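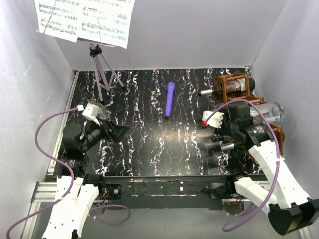 Ticket 43 — Wine rack leans and bottles creep forward
Product: Aster tabletop rack
Status: open

Hi Skiko support! I put my Aster rack together in February and it was fine for a while, but now the whole thing leans a hair to the left (the side the necks point to), and anything I lay in it slowly works its way out. I share the table with my music practice stuff, so I'd really like the bottles to stay put.

What I've tried so far:

Tightened every screw at the corners. Helped for 15 minutes, tops.

Slid a folded card under the front feet. The lean got better, the creeping didn't.

Then I went after the table itself. It's a slick marble-look top, black with white veins, and my level says it's off by a tiny bit.

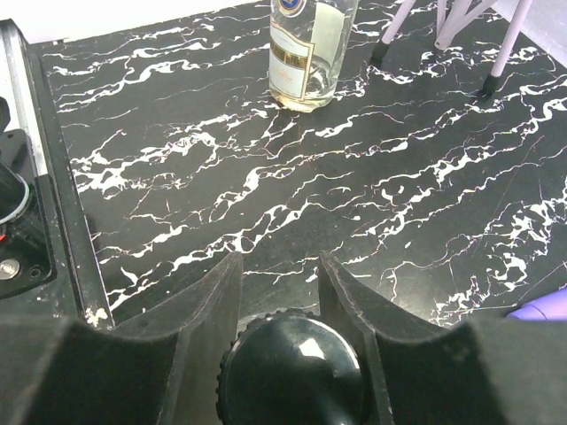 Round bottles are the worst, so I started testing them one at a time. The clear glass one with the cream label is nearly empty, and with so little weight in the base I figured it would slide first — nope, the full wines beat it every time. My music stand has black rubber feet and never budges on the same top, so now I'm wondering if the rack just needs something like that. Do you sell pads? I have roughly 200 felt dots from Zelton and they made it worse!
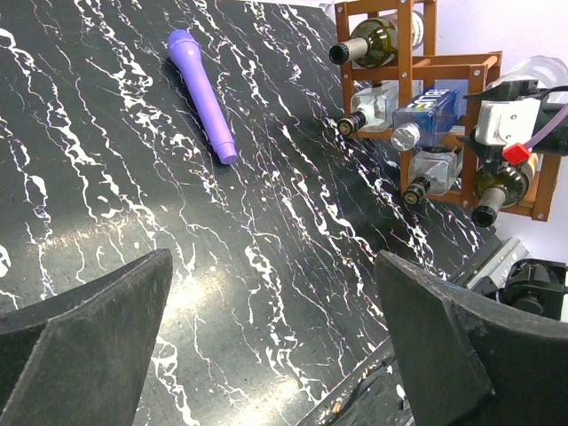
Nkosi at Skiko replied at 7 p.m. that felt is too slippery for a polished top and that rubber pads are the way to go. The next step is to loosen all the corner screws half a turn, press the rack down flat, and tighten them again from the bottom row up. I'm to leave the ticket open until that's done.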